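## 4. Setting up your tent pitch at the Samholm campground

This section is for visitors who camp during the Nivberg Metal Days. Please read it before you start to unpack, also if you have camped with us in other years.

1. Show your camping ticket at Gate 64. You receive one wristband and one pitch card for each tent.
2. Follow the signs to your field. Pitches 38 to 824 are on the grass, all others are on gravel and need the heavy pegs.
3. Put the tent with its door toward the path. Leave one big step of free space on every side.
4. Fix the pitch card to the outside of the door, so the field crew can read it without opening the tent.
5. Tie a piece of bright cloth to each guy rope. At night people walk here with little light and after many hours of standing in front of a stage.

**Note:** Two tents may share one pitch only if both have the same number on the card.

**Caution:** Never cook inside the tent or under the awning. Gas stoves are allowed on the stone strips between the fields. Open fire is not allowed anywhere -- also not in a metal bucket.

### 4.1 Power and kitchen

The shared kitchen is in the Vatlow barn, behind the second stage. It is open from 7 a.m. until midnight.

1. Bring your own plates and cups.
2. Use only one electric appliance at a time on each wall socket.
3. Wash what you used and put it back before you leave.

**Note:** Phone charging is not possible in the kitchen. Please use the lockers next to the Mbwambo merchandise tent. A locker costs a deposit, and you get it back when you return the key.

### 4.2 If the wind becomes strong

1. Take down awnings and flags first.
2. Check all pegs and make the ropes tight again.
3. When you hear the long horn, leave the tent and go to your car or to the barn. Wait there until the crew opens the field again.
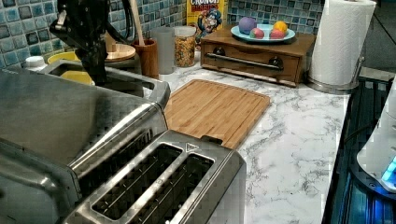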